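I have kept this diary for 3 weeks now and the question at the top of the notebook is still the same: can a machine tidy up after me? At home I tried again with the washing-up. The dishwasher does its part, but I still carry every plate to it and every plate away from it. My neighbour has a Colleo floor cleaner and she must lift the chairs before it can start. So my answer for the kitchen is no, for the present.

At Buzatu we ask for less. Put the hand tools back in their place, then wipe the bench. A new apprentice learns this in one morning. I read in the Rurasetti newsletter that such chores will be finished with by next winter, and I underlined the sentence in pencil, to look at it again when winter comes.

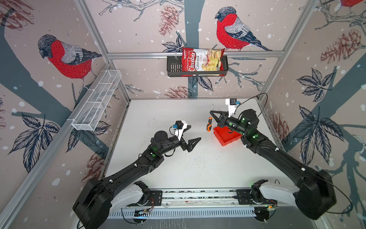 Berham, Feb 22, 2021

Tools again. The screwdriver with the orange and black handle stands upright beside the red tray, and it has to go in. For my own hand this is hardly work. For two arms it is a question of where to take hold, how hard to press, and what the other arm should do meanwhile. I wrote down 25 small remarks, most of them about the grip.

There are also dark specks on the white table top. I would have brushed them off without thinking - a machine must first be told that they are dirt. I think this is the harder chore of the 2, although it looks so humble.

Tomorrow I will ask about a soft cloth. Must also buy dish soap.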